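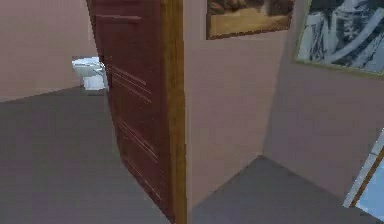 Door opening in sim: how many demos before I can stop?

vadgate_vic
Day four of collecting door episodes. I have 400 teleop runs through the bathroom door and the policy still walks its base into the jamb like it has a grudge. Same pink walls, same gray floor every time. Do I need more runs or different ones?

Oduor Lema
Different ones. 400 passes at one door is one example with a lot of backups. Change the start pose, change how far the door is open, change the wall color. Ours got better at 20 layouts with far fewer runs in each.

tiden_fan
Disagree. We tried the layout shuffle first and got a policy that was equally bad everywhere. Get one door solid, say 500 clean runs, then branch out.

Oduor Lema
Define clean. If you delete every run where the operator bumped something and backed off, the thing never learns to back off.

vadgate_vic
Uh. I've been deleting those since day one.

Oduor Lema
There's your grudge.

barasa77
Also check your textures. That door is glossy dark red-brown and the jamb is honey colored, so it may have learned "head for the honey stripe." Recolor the jamb and see if it gets lost.

tiden_fan
Or it wants to look at the art. Two framed pictures on those walls is more decor than my apartment has.

vadgate_vic
Recolored the jamb gray. It now drives into the wall. Progress of a kind. Starting a new batch tonight with the bumps left in, and my thumbs would like it known that I'm not doing 3000.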